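Cell notebook, July
Equipment planning for the next budget round

Sat down to turn the wish list into something that can go in front of purchasing. Working from what is on the bench now, plus the two quotes in hand (Ivero for the gripper, Varinden for mounts and profile). Okoth has not answered on the cable management kit. Leaving a blank line for it.

Work surface first, being the cheapest item and the one that eats the most time. Brown paper and blue tape works as a grid and costs next to nothing, but the paper creases and the tape creases with it. If we want bin positions to mean the same thing from one month to the next, we need a fixed reference. Options:

a) keep paper and tape, budget a roll of each per month
b) printed mat, one per table, replaced when worn
c) engraved top plate with dowel holes

Option c is overkill for bin work. I lean toward b. Jitero prints to size and the minimum order is 2, so we would have a spare.
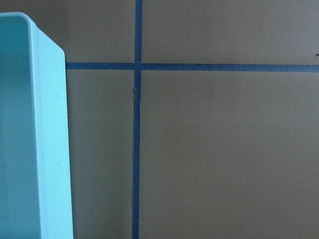
Bins. Current ones are fine and I don't want to change the footprint, given how much of the pick routine assumes it. Put down 10 more of the same type so we can stage a full run without emptying in between. Ask whether the color can be held across batches. The thresholding is tuned to what we have, and a different shade means doing it again.

Gripper. The two-finger unit stays. Ivero wants us to move to their wider stroke model, and the quote is reasonable, but the bracket on the side would have to be remade and I have not seen a payload number that includes the bracket. No commitment until that comes in writing. Spare fingertips go in regardless, 6 pairs.

Mounts. Varinden quoted posts and base plates as a set. Cheaper per piece than buying separately, though they only do white powder coat at that price. No objection. Check the bolt pattern against the table before the order goes out — last time the drawing was for the previous revision and we drilled twice.

Cables. This one is overdue. The external cable on the forearm is held by bands and hangs in a loop toward the table. Want a proper dress pack with a swivel at the wrist, and a tray under the side table for everything that currently lies on top of it. Estimate is some 1,000 for the lot until Okoth sends a real figure. 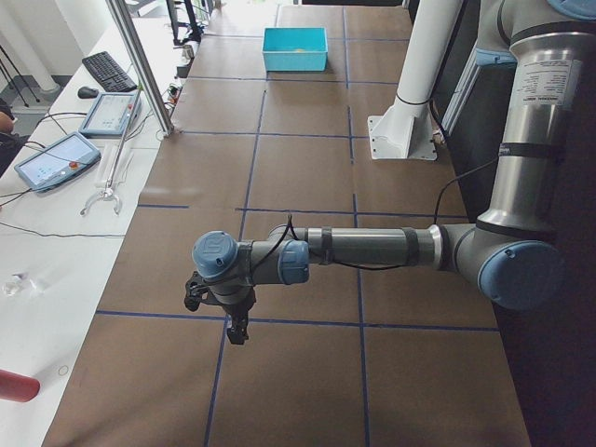 Arm over the taped table, bin at the far end, pendants on the side table.

Pendants need holders. They sit next to the keyboard, and the e-stop should be reachable without leaning across anything. Wall hooks won't do with the present layout. Two clamp brackets on the aluminum profile would, if Varinden can supply the clamp in the right slot size. Add to their quote.

Not asking for this round: second set of tool stands, bigger monitor, any change to the table itself. The table can wait until the mat question is settled.

Order of priority if the total gets cut:
1. cable dress pack and tray
2. pendant brackets
3. mats
4. fingertips
5. bins
6. posts and base plates

The new gripper sits outside this list as a separate request with its own justification.

To do: measure the usable table area for the mat drawing, send the bolt pattern to Varinden, chase Okoth, ask Ivero for payload with bracket fitted.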